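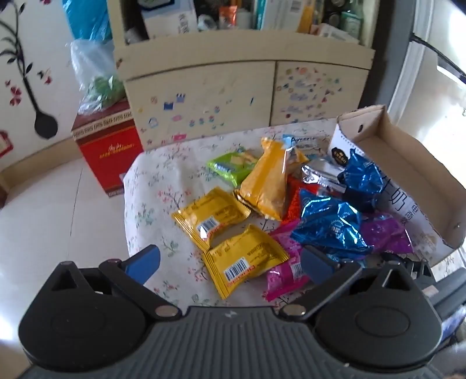 # Radley Allotments and Gardens Society - minutes, September 7, 2021

Held in the back room at the Kallwood hall. Started late, key wouldn't turn again. Apologies recieved from two plot holders and the newsletter editor.

## 1. Last minutes

Agreed. One correction - the hedge quote was for the lane side, not the brook side. Signed.

## 2. Matters arising

- Padlock on lower gate: replaced. New code goes out by text, please don't write it on the shed door.
- Wasps in the compost bays: gone quiet, leave bay 3 alone till the frosts.
- Skip: came, filled in a morning, gone. No more skips this year.
- Letter to the council about the lane drain: no reply. Secretary to chase.

## 3. Water

Most of the evening went on this. Two of the dip tanks on the top field are not filling properly. Ballcock on the one by plot 29 sticks, the other has a slow leak at the joint and the path is a bog. Plots past the bend say pressure drops to nothing after tea when everyone is watering.

Quote in from Plistutero for new pipe from the stopcock to the top tank, £1,000 incl. digging. Second quote still awaited. Some felt we could dig the trench ourselves and just buy pipe. Others pointed out that was said last time and the trench is still half a trench.

Long discussion about hosepipes. Rule stays as is - hand held only, not left running, not attached to the tanks. Sprinkler seen on the middle field. Reminder to go in the newsletter, no names.

**Agreed:** get second quote, decide next meeting. Fix ballcock meanwhile.
**Action:** site rep, plus whoever has waders.

## 4. Plots and waiting list

Three plots given up since July. One offered and taken, one being split in half as too big for one person, one needs the glass picking out before anybody goes near it. Waiting list not closed but people being told to expect a long wait.

Non-cultivation letters: four sent, two replies. One tenant has had an operation and asked for time. Given until spring, neighbours happy to strim. The other says it is a wildflower meadow. It is mostly dock. Site rep to have a friendly word first before second letter.

Query about hens on the corner plot. Lease allows hens, no cockerels. Plan of the run needed before anything is built.

## 5. Money

- Current account: £333
- Seed and compost sales to date: £124
- Insurance paid. Rent to landowner due December.

Current account looks thin but plot rents go out next month. Savings account not touched. Question from the floor whether plot rents should go up to pay for the pipe. No appetite tonight, put on agenda for the AGM.

## 6. Autumn show

Went ahead in the marquee, rain held off until the prizegiving then didn't. Entries down on veg, up on jam. Onion classes very strong. Complaint about the judging of the runner beans (longest v. best matched) - wording in the schedule is unclear and will be changed. Children's vegetable animals to have two age groups next time, the under fives were up against ten year olds.

Tables to be borrowed earlier. The trestles from the school had a leg missing.

## 7. Seed order

Sison catalogue passed round. Group discount same as before if order is in by the end of the month after next. Forms in the shed, return them to the shed, not through the secretary's letterbox. Broad beans and garlic seperate order as wanted sooner. Onion sets: half the room wants the red ones again, half had them all bolt. Order both.

Seed potatoes - chitting trays needed, bring egg boxes.

## 8. Blight and pests

Blight on outdoor tomatoes right across the middle field. Please bag the tops and take home or burn, do NOT put in the shared heap. Found some in there last week. Badgers have had the sweetcorn on the brook side. Electric fence suggested, not agreed, cost and children. Pigeons as usual. Netting left loose on the ground to be picked up, a hedgehog was found caught in it, freed, seemed fine.

## 9. AOB

- Bonfires: not before dusk, not when washing is out on the lane side.
- Wheelbarrow with the green handles still missing. If you have it put it back, no questions.
- Someone is parking across the turning space - tractor couldn't get in with the manure.
- Manure now tipped by the top gate instead. Four barrows per plot until all have had some.
- Noticeboard glass cracked. Get price for perspex.

Closed 9.20. Next meeting same room, date to be confirmed when the hall sends the bookings sheet.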